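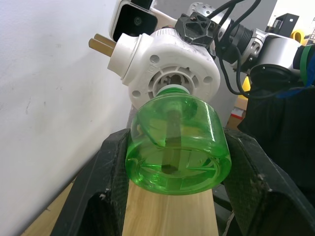

A plug-in liquid vaporizer with its green refill bottle screwed into the heater unit.

Hirkau Opens Take-Back Program for Plug-In Vaporizers and Refill Bottles

TALAVERA, 6 Aug 2025 – Hirkau, a regional household goods recovery company, today announced the opening of a take-back program for plug-in liquid vaporizers and their refill bottles. The service is available to residents of Talavera and Plelten at no charge and will run at 41 collection points in grocery stores, hardware stores and public libraries.

Plug-in vaporizers are found in bedrooms, hallways and kitchens across both towns. Each one joins two very different items: a small electric heater with metal prongs, and a plastic bottle with a wick. Once the two are thrown away together, they are difficult for an ordinary sorting line to handle. The heater belongs with small electrical goods, the bottle may still hold liquid, and neither should go into the bin used for food containers.

"Residents have been asking us for years what to do with these units, and our answer was too complicated to be of much use," said Jirayu Chuensuk, director of household collections at Hirkau. "We now ask them to bring the unit in with the bottle attached or separate, whichever they have. Our staff will do the rest."

The program follows a trial held in Plelten in February. During the trial, residents handed in 1426 items, of which 197 were complete units with the bottle still in place. Most of the others were single bottles, many of them partly full. Hirkau used the results to set the size of the collection boxes and to write the handling guide now in use at its Talavera sorting hall.

Under the guide, every unit is checked by hand. The bottle is unscrewed and capped, and the heater is examined for cracks, bent prongs and burn marks. Scuffs and surface dirt do not exclude a unit from testing. Heaters that pass an electrical safety test are cleaned and offered through Jotum, the company's secondhand store, at a fixed low price. Those that fail are taken apart for their metal and plastic. Leftover liquid is collected in sealed drums and sent to a licensed treatment site.

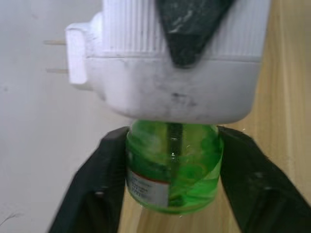
Bright green liquid and the wick rod can be seen through the wall of the refill bottle.

Clear plastic bottles allow staff to judge the remaining liquid without opening them. Hirkau asks residents to leave any label on the bottle, as it helps the sorting team separate insect repellents from air fresheners. The two groups are stored and treated apart.

Residents taking part are asked to follow these steps:

Unplug the unit and let it cool fully before touching the bottle.

Keep the unit upright on the way to the collection point.

Do not pour leftover liquid into a sink, toilet or street drain.

Place loose bottles in a closed bag. Bottles without a cap are accepted if they are bagged.

Do not pull out the wick.

Keep units and bottles away from children and pets until they are handed in.

Units of any age or make will be accepted, including those that no longer work. Timers, night lights and plug adapters may be placed in the same box. Spray cans, candles and glass oil burners are not part of the program and should be taken to the main recycling yard.

"A heater that still works has a second life in it, and we would like to see it used," said Rungnapa Wongsuwan, manager of the Talavera sorting hall. "Our team now has a proper bench, proper lighting and a written method for this work. We did not have those things during the trial, and the staff deserve credit for how well they managed without them."

Collection boxes are gray with a green lid and stand near the main entrance or service desk at each location. They are emptied every 2 weeks. Stores and libraries that wish to host a box may apply to Hirkau in writing. There is no cost to the host, and training for front-desk staff is provided on site.

Schools, hotels and care homes with larger numbers of units should not use the public boxes. Hirkau will arrange a separate pickup for these customers, subject to a short inspection of the items beforehand.

About Hirkau

Hirkau collects, sorts and repairs household goods in Talavera, Plelten and the surrounding area. The company runs the Talavera sorting hall and the Jotum secondhand store. A full list of collection points is available at the service desk of either location.

Media inquiries: Hirkau Communications Office, Talavera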